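How to Back Up and Move Your Saved Games in Flilto

Applies to: Flilto for desktop, version 2 and later

Flilto keeps the saved games for every title in its library in a single profile folder on your computer. The procedure below explains how to copy that folder, move it to another computer, and restore it. It also covers the separate steps required for Calvo, which stores its progress in a different format.

Before You Begin

You will need the following:

A Flilto account with a confirmed email address
A USB drive or external disk with at least 791 MB of free space
The same version of Flilto on both computers

Sign in on both computers before starting. If the version numbers shown under Help do not match, update the older copy first. A profile created in a newer version cannot be opened in an older one.

Close any game that is running. Flilto writes to the profile folder each time a game reaches a checkpoint, and a copy made during play may be incomplete.

Step 1. Turn Off Automatic Sync

Open Flilto and select Settings, then Library, then Sync. Clear the box marked Keep saves up to date. A gray icon will replace the green one beside your profile name.

Leave sync off until the last step. When it is on, Flilto compares the local folder with the online copy at startup and keeps whichever is newer, and a restored folder may be overwritten before you have had the opportunity to check it.

Step 2. Locate the Profile Folder

In the same menu, select Show profile folder. A file window will open. The folder carries the name of your profile and contains one subfolder for each installed game, together with a small file named index.

Do not rename any of these items. The index file refers to each subfolder by name, and a renamed subfolder will not appear in the library.

Step 3. Copy the Folder

Exit Flilto completely. On most systems, closing the window leaves the program running in the background - use Exit from the tray menu instead.

Copy the whole profile folder to the external drive. When the copy is finished, compare the size of the original with the size of the copy. If the two sizes differ, delete the copy and begin this step again.

Step 4. Restore on the Second Computer

Turn off sync on the second computer as described in Step 1, then exit Flilto. Open the location of its profile folder and move the existing folder to the desktop. Paste your copy in its place.

Start Flilto. The library will take a short time to rebuild. Open one game and confirm that the most recent save is listed with the correct date and time. Once you are satisfied, the folder on the desktop may be deleted.

Step 5. Transfer Calvo Progress

Calvo is a puzzle game played on a board of squares, and it records progress by board and not by save slot. Its files are held outside the profile folder and must be exported from within the game.

From the Calvo title screen, select Options, then Data, then Export. Choose the external drive as the destination. The game will create a file ending in .cvb. On the second computer, select Import from the same menu and choose that file.

Boards made in the Sollberg editor are included in the export only if they have been published. Unpublished boards should be saved from the editor itself, using Save a copy.

Step 6. Turn Sync Back On

Return to Settings, Library, Sync and check the box again. If Flilto asks which copy to keep, choose This computer. The online copy will then be replaced by the one you have restored.

Common Problems

Error 261 appears at startup. The index file is missing or damaged. Repeat Step 3, making sure that the whole folder is copied and not only the subfolders.

A game is listed but will not open. The game itself has not been installed on the second computer. Install it from the library - existing saves will be detected.

Calvo reports that the file is too old. The export was made before the May update. Update the game on the first computer and export again.

Achievements are missing. These are tied to the account and are not part of the profile folder. They will return after the first successful sync.

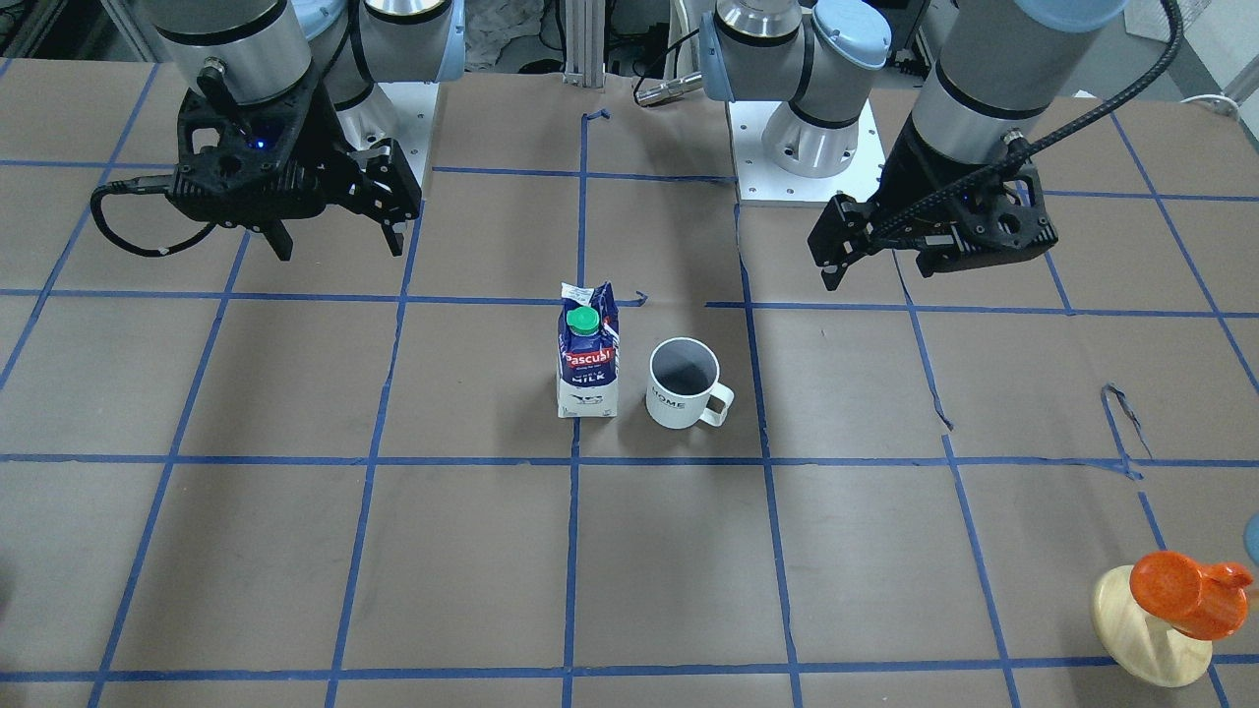
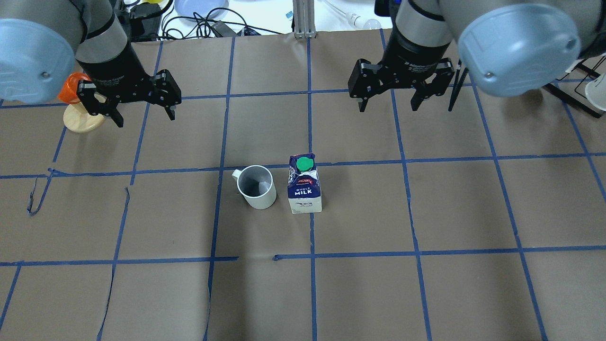
Two views of a table covered in brown paper and marked into cells with blue tape.

Further Assistance

Users who are unable to complete the transfer may contact the Cotska support desk through the Help menu. Please include the Flilto version number, the name of the game concerned, and the text of any error message. Do not attach the profile folder unless the support desk requests it.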